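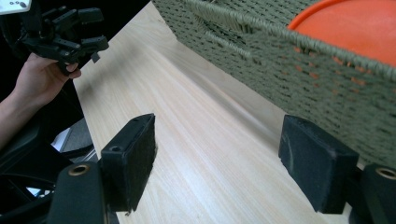
An afternoon at Zosteo: baskets, tables and a great deal of cord

I have been to 19 open days in the past few years and can report that they fall into two groups, those with biscuits and those with a film. Zosteo had the film. It ran for 24 minutes in a side room with the blinds half down, and it covered the firm's history from a shed to a slightly larger shed, with music. I mention this so that anyone planning to go next time can arrive late.

I went on Wednesday, March 14, 2018, on the early train, which meant standing in the car park with the other keen ones until somebody found the key. Zosteo makes and sells things for the home, mostly baskets and small tables, and once a year it lets people in to look at how it's done. Entry was free. The car park wasn't.

Our guide was Uwe Steinbach, who has worked there long enough to call every machine "she" and every customer "the end user". He gave us each a badge and a leaflet and asked us to stay behind the yellow line. There were two yellow lines, some way apart, and he didn't say which.

The cord room

The cord arrives on spools the size of car tyres and is braided on the premises. I had expected this to be dull. I stood watching the bobbins go round each other for so long that I lost the group and had to ask my way back.

There are more colours than I would have thought necessary. The greens alone take up most of a wall, and they have names instead of numbers, which the sales side insisted on. Uwe pointed out Pond, Bottle and something called Quiet Fern. Olive is simply called Olive, and sells better than the other three put together.

He let us handle the offcuts. Good cord has a bit of give when you pinch it and springs back. Bad cord stays pinched. I now pinch everything.

Weaving

The baskets are woven by hand over a form, and the weavers were patient with us, considering that we were standing in their light. The weave is left open on most of the range, so you can see through to whatever you've put inside. I asked whether this was a feature. I was told it was an airflow benefit. It also uses less cord, but I only thought of that on the train home.

What takes the time is the rim. Anyone can go round and round, as one of the weavers put it, but the top has to be rolled over into a thick band that holds its shape when you pick the basket up by it, and you will pick it up by it, whatever the label says. We were invited to have a go. My rim looked like something a bird had started and thought better of. It was taken away from me kindly and I didn't see it again.

The tables

After the weaving came a long corridor and then the tables. Zosteo likes them pale, beige going on biscuit, with the fine straight grain left showing. Uwe ran his palm along one and invited us to do the same, and for a minute or so there was a queue of adults stroking a table. It was very smooth. I had nothing to compare it with except my own kitchen table, which has a burn in the shape of Portugal.

There are two schools of thought at Zosteo about finish. One holds that you should oil, the other that you should leave well alone, and each has its own cupboard. We were given the arguments for both at some length. A man from Simau, who seemed to be there on business, wrote all of it down.

The green basket

The part I liked best was a plain wooden table with one of the olive baskets on it, near enough to get your nose over the rim. The rolled edge is fatter than it looks in the catalogue. Something orange was inside, showing in bits through the weave, and the two colours together were so cheerful that I forgave the film. I had always taken olive for the sort of green people choose when they can't agree. Put orange behind it and it wakes up.

I have tried this at home with satsumas in a green colander. It isn't the same.

I can also say that the open weave makes far more sense once there is something bright behind it. Half the baskets on the shop shelves were empty, or had a folded tea towel in them, and they looked like baskets waiting for a job. If anyone from Zosteo reads this, fill them up.

The shop

You leave through the shop, naturally. The Dauda range is the deeper one, for blankets and anything you don't want to look at. Cidum is low and wide, meant for a table. Both come in all the greens. The seconds are on a trestle by the door, and I spent longer there than I had in the rest of the building, turning baskets over to find what was wrong with them. On most I couldn't. On one the base wasn't flat and it rocked when you touched it — I was fond of it, but I already own a chair like that.

In the end I bought a Cidum in Olive, full price, having talked myself out of three perfectly good seconds. It came in a paper bag that gave way at the station.

Getting there and the rest of it

The bus from the station is the number 60 and stops right outside the gate. Parking is £2 and the machine takes coins only. Wear flat shoes for the corridor. Tea was available from an urn after the tour, in the same side room as the film, which by then had started again.

There's a second, shorter open day in December, mostly shop and very little cord. I'd go to the spring one, and ask to see the braiding twice.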